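Working next to the machines: tips from our rug finishing room
By Hòa Bùi

Since February the long hemming at Jarley is done by an automatic line, and what stays with us is the handwork: corners, loose edges, small repairs. We are still learning the new rhythm.

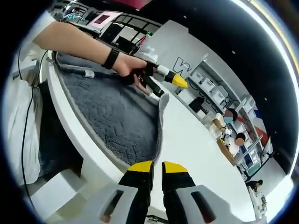
The line gives us 35 mats in a shift, and they come in groups. Don't try to follow its speed. Nisha Bhatt takes 14 to her table, finishes them and then calls for more.

Keep one hand free. Before you pick up any hand tool, put the scissors back in the tray.

With shaggy mats, brush the pile away from the border first – the long threads hide the places where the edge is lifting. Press a lifted edge flat with your palm and look again from the side.

Cables belong at the back of the table. If a plug must lie on top, move it before you turn the mat.

Write down every fault the machine makes, also the small ones. Shivam Vishwakarma changes the settings at two o'clock and he can only correct what is in the book. In the first weeks we repaired in silence, and the same corner came back wrong every day.

Change tasks after each group. The easy pieces go to the line now, so our hands get only the difficult ones, and the wrists feel it by evening.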